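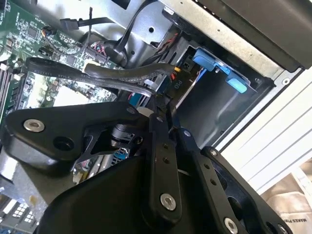
Dexter Panganiban wrote to us that he bought the Gadeck gripper kit in order to take apart old office computers, and that on his first evening it could not hold a SATA plug without slipping to the side. He asked which settings we use. I answer him with this page, as other owners have the same question.

We use cookies to remember your language. Accept | Settings

What you need

The Gadeck kit with its standard finger plates, the small hex key from the box, and a desktop case with the side panel removed. The computer must be unplugged from the wall. Take out the power cord completely, do not only switch it off.

Step 1. Fix the case

Lay the case on its side, with the motherboard facing up. Put a rubber mat under it. If the case moves even a little, the gripper will pull the whole computer and not the plug.

Step 2. Set the force

Open the Ploduvska control panel and go to Grip. The factory value is 315, and this is too strong for data cables. Set it to 119 and save. The panel does not save by itself - I lost my values this way two times.

Step 3. Teach the approach

Guide the arm by hand into the case. Come in diagonally over the board, so that you keep a free path to the drive cage. Store one point above the cables and one point at the plug. Watch the loops of the flat SATA cables, because the linkage can catch them on the way back.

Step 4. Pull

Close the fingers on the body of the plug, never on the cable. Some plugs have a metal clip, which you must press first. Run the pull at the slowest speed. If it slips, move the lower point 2 mm deeper and try again.

Step 5. Power wires

For these I still use my hand. The kit can do it, but the wires sit in a bundle and the fingers often take two at once.

Is it worth the money? For one computer, no. For a repair shop with a full shelf, I think yes. The manual is weak in the part about points, and the hex key is soft.

Related
Sampaio soft finger pads: first look
Drirnthorpe bench mount, how to install
Ploduvska panel: saving and loading your values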